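Flenside clothing swap moves to doorstep collection for the winter

28 January 2021

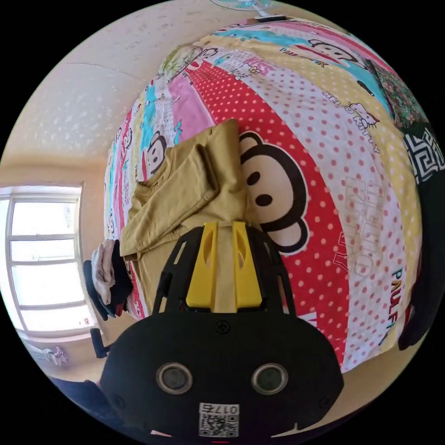

A khaki sweatshirt folded on a brightly patterned bedspread.

The Flenside Clothing Swap, which in ordinary years fills the hall on Kawaguchi Street with coats, children's shoes and a great deal of conversation, will carry on through the rest of the winter as a doorstep service, its organizers have decided. Households anywhere in Flenside can now leave a bag of clean, folded clothes on the porch on collection day and ask for a bag in return, made up to the sizes they need.

The swap has been a fixture of the neighborhood calendar for eight years, and anybody who has been to one will remember how it used to go. You came in with your armful of things, you were given a paper ticket for each one, and then you spent the better part of a Saturday morning going up and down the tables, bumping into people you hadn't seen since the summer and being talked into a jacket that you weren't at all sure about (and which you probably still wear). The last one held indoors was the winter swap of a year ago. The June swap was called off, and the autumn one was put back twice before it was dropped too.

Rin Katayama, who started the swap with a single rail of baby clothes and has run it ever since, said the idea for the doorstep version came from the phone calls she was getting at home.

"People would ring up to see how I was, which was lovely of them, and then after a while they'd get around to the fact that their son had grown out of every pair of pants he owned," she said. "And I'd be standing there thinking, well, I know a family three streets over with a boy one size up, and I bet they've got a drawer full. So I'd call them. It was a swap by telephone, really, and I thought we might as well do it properly."

Doing it properly has taken a little planning. A trial run on the streets closest to the river took in clothes from 32 households before the holidays, and the response was warm enough that the service will now cover the whole of Flenside, from the old mill cottages up to the new houses behind the school. Drivers will follow a set route, and each household will get a call or a text the evening before to say when to expect them.

Clothes that come in are kept in their bags for a few days in the back room at Kotero, the fabric and yarn store, whose owners have offered the space free of charge until the spring. After that they are sorted by size and season, and anything missing a button or coming loose at the hem goes into a mending basket. Kotero is giving the thread and buttons for that as well, and there is a standing invitation to anyone who sews and would like a small bundle of mending dropped off at home with something to do in front of the television.

The sizes most in demand at the moment are children's, as they nearly always are, but Katayama said there was a real need this winter for plain, comfortable clothes for grown-ups too.

"I don't think I've been asked for a blazer since last March," she said, laughing. "It's sweatshirts. It's sweatshirts and soft pants and thick socks, and I can't blame anyone, because I'm wearing all three while I talk to you. If you've got a good sweatshirt at the back of the closet that you don't reach for any more, somebody in this town would be very glad of it."

She asked that people wash and dry everything first, fold it neatly, and put a slip of paper in the bag with the sizes written on it. Shoes should be tied together in pairs. Underwear and swimwear can't be taken unless they are new, and neither can pillows or comforters, although blankets in good condition are welcome while the cold weather lasts. Bags should be tied shut in case of rain or snow.

There is no charge, and you don't have to give in order to receive. That has been the rule from the very first swap, and Katayama was keen to say that it hasn't changed. Requests are kept private, and the bags that go out all look the same, so a family who has asked for a full set of school clothes will get the same sort of delivery as a neighbor who simply fancied a different scarf.

Anything that can't be matched with a household by the end of the season will go to Pusumau, the thrift store on the corner by the bus stop, which has been closed on and off this year and is hoping to restock its rails once it opens again. Clothes that are past wearing will be cut up for cleaning rags, and a bundle of those has already been promised to the bike repair shop next door.

As for the hall, Katayama says she misses it more than she expected to. She misses the noise, and the tea urn that took an hour to boil, and the little boys hiding under the tables among the boots. She would dearly like to be back there in June if the rules allow, and she has kept the date penciled in on the hall calendar, just in case. If it does go ahead, she is thinking of holding part of it outdoors on the grass, with the rails along the fence.

In the meantime she is looking for two more drivers with room in the trunk, and for strong paper bags with handles, which she says are the one thing the swap always runs out of. Bags can be left in the box inside the door at Kotero during store hours.

Households that would like to be added to the collection route, or that would like a bag made up for them, can leave a message at Kotero with a name, an address and the sizes wanted. The first collection under the new arrangement will be next week, starting with the streets on the north side of the river.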